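Project Report: Cleaning Up Gripper Trajectories Before Training
Haziq Harahap and Mawar Liew
Advisor: Lorraine Hartley

3. How we got into this

When we joined the Stolis project in December, we honestly thought we would be training policies by the second week. Lorraine smiled at that and handed us a folder of recordings, and we spent most of the term inside it (happily, in the end!). Our part became the software that sits between the hand-held grippers and the training code. We called it Makine, which was Mawar's pick, and it stuck.

Each recording gives us wide-angle video from the gripper plus motion readings, and Makine has to turn those into a clean path for the hand: where it was, which way it was tilted, how far the fingers were open. We work from the big brick-walled room, where people record side by side and the marker boards give us a shared origin. 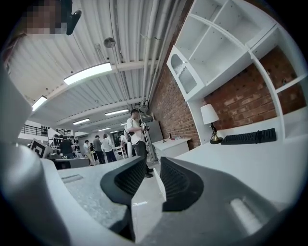

Gripper view across the room, with a marker board standing upright at left.

The first version tracked visual features only, and it was fine as long as the hand moved slowly. Once somebody tipped the gripper upward, the tracker filled up with points from the ceiling. Those ribbed panels and beams repeat so regularly that one stretch matches the next almost perfectly, and our path would slide sideways by a whole panel without the solver complaining at all. Dexter Fitzsimmons, who had the desk next to ours and a lot of patience, suggested weighting points by how distinctive their neighborhood was. That took us an afternoon to write and a good two weeks to tune.

The second problem was other people. Anyone walking through the view carries features along with them, and so does a second gripper held close by.
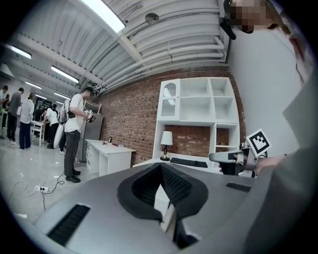 We ended up adding a simple mask that drops any group of points moving together against the rest of the room. A marker riding on a moving gripper needed its own rule, or Makine would cheerfully treat it as a fixed board and drag the origin off with it. We now keep a list of the board IDs allowed to set the origin, and everything else is tracked separately.

For testing we used 565 recordings, with 200 held back until the very end. We capped each one at 2000 video frames so that a full run would finish overnight on the lab machine. Of the held-back set, only four still failed to produce a usable path, all of them with the lens pointed at plain wall for long stretches. Zeeshan Chaudhry has started on a fix that leans on the motion readings there, and his branch is in the same repository as ours.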